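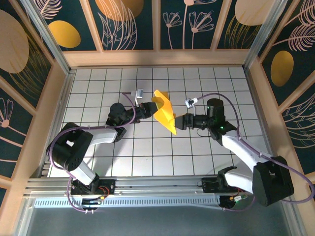 Page 21

4. Finding the pressure loss at Kandpal House

Gaurav Tiwari and Trilok Bhardwaj

Our project looked at low water pressure on the top floor of Kandpal House, a hall of residence with shared bathrooms. Residents had complained since May that the showers slowed to a trickle in the morning. We were asked to find the cause and suggest a repair the hall could afford.

We took readings at the rising main and at each landing with a Lindetti gauge. Static pressure was normal for the height of the building. The drop only appeared when taps were running, which pointed to a restriction in the pipework - most likely at a valve.

Trilok traced the run behind the second-floor panels and found two old gate valves in line. One would not open fully. The other had been fitted next to a reducer left over from an earlier bathroom, so all the water for the top floor was passing through 900 mm of 15 mm pipe.

We priced two options. Replacing both valves with full-bore Braduvus ones and renewing the narrow section came to £123 in parts. A Virument booster pump cost far more and would have left the restriction in place.

We recommended the first option. The work needs the water off for a morning, so it should be done outside term. Flow readings taken at 7.30 am are listed in the next section, with the pipe layout.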